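Workshop Tips: Recording Household Tasks with Hand-Held Grippers

Last revised 3/17/25

These notes cover the recording bench at Tondville. They assume you have done the Komer setup sheet and can start and stop a take without help. Tips are in the order you meet them during a shift.

1. Clean the lens before anything else

Use a dry microfiber cloth and wipe from the center outward. Kitchen tasks leave a grease film that is hard to see on the glass and easy to see in the footage, usually as a halo on ceiling lights. Check again after any task with oil, flour or steam. Paper towels scratch the cover, so keep them off the bench.

2. Check the fingers

Open and close each gripper fully, four times. The travel should feel the same from end to end. Look at the inner faces of the fingers for crumbs and lint. A folded towel sheds more than you would expect, and lint in the textured surface changes the grip on thin items such as playing cards and bread bags. Brush it out with a dry toothbrush.

3. Keep the markers flat and matte

The printed squares must be readable from a normal working angle. Replace one if a corner lifts or if tape has been put over it. Clear tape reflects the ceiling lights and the tracker drops out. Spare sheets are in the Kuipers drawer, under the hex keys. Match the number on the back before you stick it down.

4. Do the room pass

Before the first task, hold both grippers at chest height and sweep slowly across the room, then back. The mapping step needs fixed detail at several distances: railings, door frames, ceiling fittings. A pass made facing a blank wall is nearly useless. People walking through are tolerated if most of the view stays still. 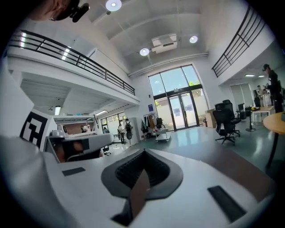
5. Watch the light

Large windows behind the work cause the exposure to hunt. Turn the bench so that daylight comes from the side. In December the sun is low enough to reach the table by midafternoon; record fine work such as threading or sorting screws before then.

6. Vary the start, keep the goal

For each task, move the objects between takes. Change the distance, the rotation and which hand reaches first. The finished state stays the same: mug on the hook, handle left. A set of 1,000 takes with the mug in one place teaches one place. Mesmont rejected 383 takes from the dish set on these grounds.

7. Leave mistakes in if you recover

A dropped spoon that is picked up and placed correctly is a good take. A dropped spoon that goes under the bench is not. Stop, tag it "abort" and reset.

8. Pause at both ends

Hold still for one second before the first motion and one second after the last. Trimming depends on it.

9. Rest your wrists

Take a break after up to 8 takes of any lifting task. Tired hands tilt the gripper, and the tilt ends up in the data. Set the grippers down on the foam, fingers up.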